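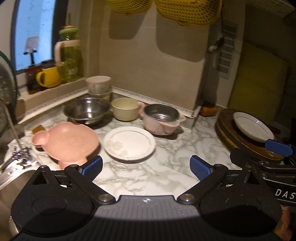
Photo: Mechthild Sutter, July 2024

The Dondthorpe Open was a grass court tennis tournament held each summer at Plirkasstead, on the ground behind the old Ballmont works. Men's and women's singles, doubles from the second year. Also known locally as the Ballmont, after the firm that paid for the courts.

History

Started as a club event with a handicap draw. Went open a few years later, and the handicaps were droped the same season. Main stand held 900, later extended to 1019 with benches along the south side. Finals day usually sold out — the early rounds rarely did.

Best known winner is Amparo Pastor, who took the singles three times, twice from a set down. Her second final went to 235 points, still the longest recorded at the ground. She lost the opening set to love, then won the next two on tie-breaks. Pastor also played doubles here but never got past the semi-finals.

Moved to October for one year after flooding. Played on indoor carpet, poor crowds, moved back.

Format

Draw of 32, best of three sets. Men's final was best of five until the scheduel was cut to six days. No seeds in doubles.

Trophy

The Yuan Cup, silver plate, two handles. Runners-up recieved a medal. Prize money for the singles was 2000 in the last season, split evenly between the men's and women's events.

See also: Grass court; Tie-break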